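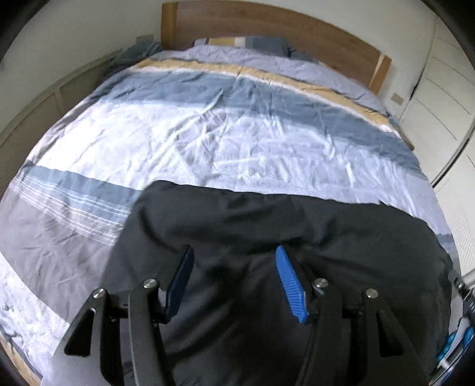
Rules I use when I collect hand-held gripper demos of folding clothes in people's bedrooms. I've written most of these down in emails at one time or another, so I'm putting them in one thread. First one: pick a garment that stands out from what's under it. A dark charcoal piece on a pale, wrinkled stretch of duvet gives you an edge you can find again when you review the episode. The same piece on a dark blanket costs you a lot of time later.

Second rule. Don't smooth the bed first. People want to tidy up before they record, and I understand it, but a robot that has only seen flat bedding does badly on a normal bed. Leave the creases. Leave the pillows where they are. If the person who lives there wants to tidy, that's their call, and you write "tidied" in the session note.

Written permission before you go past the front door. The form has to name the rooms. "The apartment" is too vague. If the form says bedroom and kitchen, you don't record in the hallway on the way between them. Stop, walk, start again.

Anything with a name or an address on it goes in a drawer before recording. Mail, prescriptions, school papers, framed photos. Ask the resident to do it. Don't handle it yourself.

Check the finger joints at the start of every session. Screws tight, no play when you squeeze and let go. Wipe the pads. Lint builds up on a textured pad faster than you'd think and the grip changes partway through the day. I do this at the start and again after lunch.

One episode is one task, start to finish. If you drop the sleeve, pick it up and keep going. A recovery is useful data. If the phone rings and you walk off, that one gets thrown out. I've had arguments about this and I haven't changed my mind.

Move at a speed an arm could follow. Most new people are too fast. Leif Fjeld trained me on this at Nindus and he had us say each step out loud for the first day: reach, close, lift, move, open. It feels silly and it slows you down the right amount. Audio was off, so nobody had to hear it later.

Start pose matters. Fingers open, garment in view, hold still for 2 seconds, then go. Same at the end. Reviewers use the hold to trim, and without it they have to guess.

Some numbers, for people who ask how much gets thrown away. My last bedding and clothing set was 2,977 episodes recorded. The contract with Farahani called for 2,000 accepted. We got there, but not with a lot of room. The biggest reason for rejection was the missing hold at the start. Second was the garment sliding out of view and staying there.

Write your rejection reasons down as codes and keep the list short. Ours had grown to 59 by August. Two reviewers would look at the same episode and pick different codes that meant the same thing. We cut it way back and they started agreeing.

Change the setup often. Turn the garment, throw it down again, swap it for another one. I don't do more than a handful of episodes from the same starting pile. If the resident has a towel or a T-shirt they're willing to lend, use those too. Put everything back where you got it.

Labels should say what the garment is only if you know. If it could be a jacket or a heavy sweater, write "garment, dark" and move on. A vague label does less damage than a wrong one. The annotators at Jinel pushed for exact names on everything and we ended up redoing a whole batch.

Keep your feet in mind. You're looking at the bed and your hands, and bedrooms have narrow gaps next to the wardrobe with things on the floor. Walk the side you'll be standing on before you pick up the gripper. Move bags and shoes only after asking.

On deletion: tell the resident how to ask for it, in plain words, on paper they keep. Name, email, session number. When a request comes in, we pull every episode from that address, including the accepted ones. Dondemov asked us to make that a formal clause and I now put it in every agreement, whoever the client is.

Somebody asked if these rules work for kitchens. Mostly. The permission, deletion and start pose rules carry over as they are. Pad cleaning has to happen a lot more often, and I'd add a rule about knives and hot pans. I'll post the kitchen list separately once I've cleaned it up.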